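Sokthorpe students train robot to sort and stow by demonstration

A student team at Sokthorpe Technical College has finished data collection for its entry in the Holroyd Household Tasks Challenge, a competition in which robots must complete short cleanup jobs without a human operator. The team's entry, named Trolline, will be judged on clearing objects from a tabletop, placing them in a drawer and closing the drawer.

The group is enrolled in a two-semester robotics projects course taught by Carol Tunstall. The software side is led by Ashley Gosling, a senior in electrical engineering, who wrote the control code and keeps the training records.

Trolline learns by imitation. A student guides the robot through a task while the system records joint positions, gripper state and camera images. The recordings are then used to train a control policy that predicts the next short series of motions from the current camera view. The team logged 3031 demonstrations over the fall and spring semesters. Recordings with dropped objects were kept if the operator recovered and finished the task. Those stopped early were marked incomplete and left out of training.

"The recovery data is the most useful thing we have," Gosling said. "If every example goes well, the policy has no information about what to do after a bad grasp."

The competition rules allow crushed cans, small dishes and paper packaging. The objects are set out by a judge before each run, and teams are not told the layout in advance. Dishes must be left standing where they are, while cans go into the drawer. A run ends when the drawer is shut or when the time limit of 5 minutes is reached.

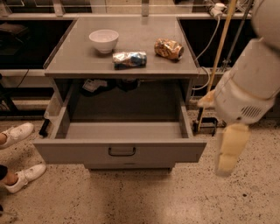

Crushed cans have been the main source of failed grasps. An undamaged can has a known diameter, and a fixed gripper opening works for nearly all of them. A crushed can has no single width, and its reflective surface produces gaps in the depth readings. The team stopped using depth for the final approach in February and now relies on color images alone for the last part of each reach.

The drawer is handled as a separate stage. The first version of the policy tried to run the whole job as one sequence and often began closing the drawer with a can still on the tabletop. The current version uses two policies, one for objects and one for the drawer, with a small classifier that decides when to switch. The classifier was trained on 200 hand-labeled images from the demonstration set.

According to Gosling, the classifier's remaining errors are mostly late switches, where the arm returns to the tabletop and pauses before moving on to the drawer. A late switch costs time but carries no penalty under the rules. An early switch ends the run with points lost for every can not put away.

Tunstall said the course does not require students to enter a competition, but the fixed rules make the results easier to grade. Each student submits an individual report on one subsystem, including a log of failed tests. The log counts for a larger share of the grade than the competition score.

"I want to see what they changed after a failure and how they measured the change," Tunstall said. "A working robot with no records is hard for me to evaluate, and it is hard for next year's class to build on."

Training runs are done overnight on a shared workstation in the engineering building. The policy itself runs on a desktop computer connected to the robot by cable, as the rules permit. Wireless control is not allowed during judged runs.

The team uses Tinuvura, a logging tool written by an earlier class, to store the recordings and match each one to the operator and object layout. Students added a replay function this year so that a failed run can be stepped through next to the closest demonstration in the training set. The tool will be passed on to the next class along with the full set of recordings.

Before the competition in May, the team plans to test under different lighting and with the cabinet turned to several angles. No further demonstrations will be added unless those tests show a clear drop in performance. The judged runs will be held in the college's main engineering hall, starting at 10 a.m., and are open to students and staff. Each team gets 2 attempts, and the better score is kept.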